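Chapter 6
Emergency-Stop Push Buttons

An emergency-stop push button is assembled from an actuator, a collar, and one or more contact blocks. The red mushroom-shaped cap is the only part the operator touches. The electrical work is done in the block behind it.

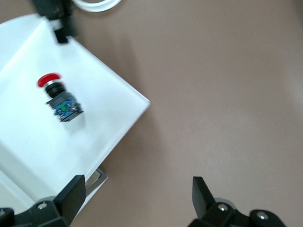

6.1 Parts and Terms

The actuator is the cap and its stem. The collar joins the actuator to the switch body. The contact block carries the screw terminals and holds the contacts, which may be normally open or normally closed. Stop circuits use normally closed contacts, so that a broken wire has the same effect as a pressed button.

Section 6.2 covers wiring and terminal marking. Section 6.3 follows the test procedure set out by Wallner for the Bretska training bench, with 9 checks made before power is applied. Readers who have not yet studied contact symbols should first review the table on page 189.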